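Notas para la charla «Ordenar no es tirar» (versión larga, leer despacio)
Apr 3, 2018

Empezar sin saludo largo. Pregunta a la sala: ¿quién ha comprado cajas para ordenar y ahora tiene, además del desorden, las cajas? Esperar las manos. No reírse.

Diapositiva 2. La promesa. Los métodos de orden doméstico venden tiempo. Prarance, por ejemplo, habla en su folleto de «recuperar la tarde». ¿Qué tarde? No dicen cómo la midieron. Les escribí en agosto para pedir los datos y me mandaron un cupón.

Diapositiva 3. La encuesta de Wekeo. 1,148 hogares, dicen. Luego uno lee la letra pequeña y resulta que contestaron hasta el final 136. Y son clientes suyos. Preguntar a quien ya pagó el curso si el curso le sirvió tiene poco misterio. (Si alguien protesta, enseñar la nota al pie y seguir.)

Diapositiva 4. La regla de los 100 objetos. Sospecho de cualquier cifra redonda. Un hogar con dos niños y una abuela no cabe en ella, y el que vive solo con una maleta la cumple sin haber aprendido nada. Aquí bajar el tono, que en Trillholm se me fue la mano y pareció un sermón.

Diapositiva 5. El recipiente. Casi todos los manuales llegan tarde o temprano a la cesta. Puede servir, no digo que no. Lo que dudo es que sirva por sí misma: una cesta sin destino es un cajón abierto. Pausa, agua.

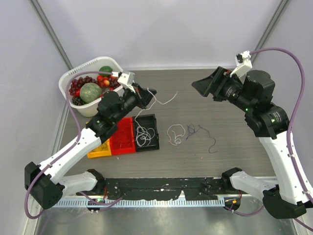

Cesta de plástico blanco sobre una mesa gris.

Diapositiva 6. El método Lewis. Vaciar toda la habitación de una vez. Lo probé con el trastero y dormí dos noches con las cosas en el pasillo. Contarlo corto. Reconocer que hay gente a la que le va bien, aunque la que conozco ya era ordenada antes.

Diapositiva 7. Qué me creo, con reservas. Que lo usado a diario esté a mano. Que antes de comprar un contenedor se deje pasar un mes. Que cada persona de la casa sepa dónde van las llaves. Poco más, y ni siquiera para esto tengo pruebas, solo costumbre.

Preguntas. Si piden recomendar una marca, decir que no. Si preguntan por los papeles de Hacienda, remitir al plazo legal y no improvisar.

Acordarme de recoger el adaptador del proyector.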